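Slide 1. Wait for people to sit. Thank Manuela Parisi for the intro, whatever she ends up saying.

Title is "Reheated: why offices write recipes for everything." Get the laugh or move on fast.

Slide 2. The Callov manual. 351 pages on how to run a small kitchen. Read the sentence about toast out loud, slowly. Pause. Mention that it had a second edition. 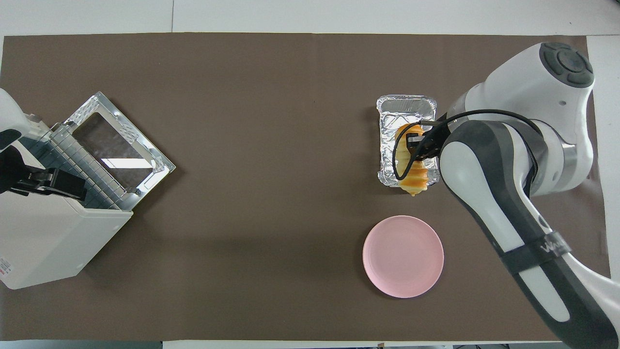
Guido Tedesco's rule, from his Fontana days: if a new hire can't find the answer in 10 minutes, she'll ask whoever sits closest, and that person is usually wrong. Say "usually" kindly -- Guido sat closest for years.

Slide 3. The Sollow survey. 78 cooks, one question: when did you last open the binder? Let them guess first. Six said "this year." Two of those were using it to prop a window.

Don't get dragged into sampling here. Holger Lie will try. Offer him coffee.

Slide 4. What people do read: tape on the fridge, notes on the back of a door, anything in Debora Mazza's handwriting.
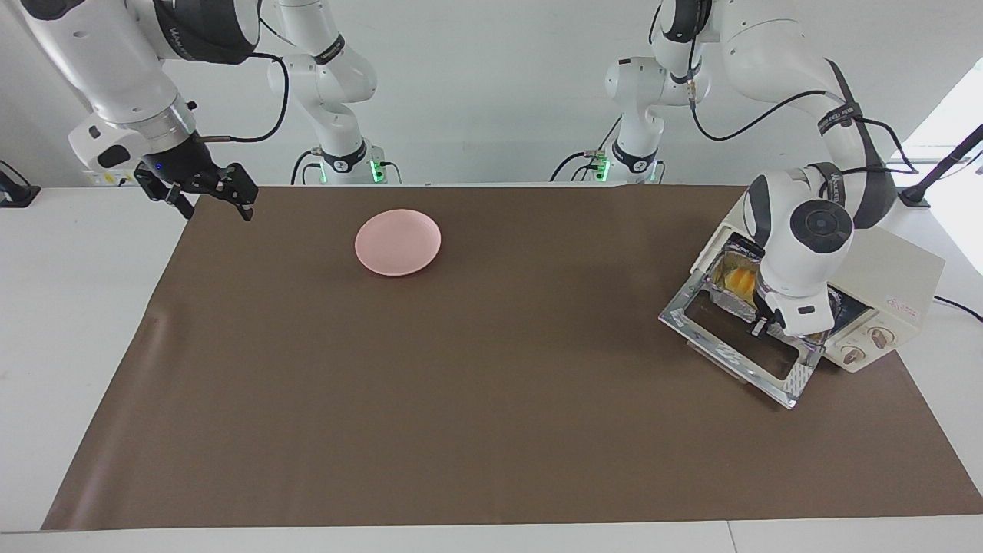 Short beats long, and angry beats short. Debora's "NOT THIS KNOB" has outlived three managers.

Slide 5. Homework. Take your longest procedure and cut it to one page. Aldo Villa did this at Estard and got a page and a half, plus an appendix. We still count it.

Questions until 4:30. If none, ask Holger.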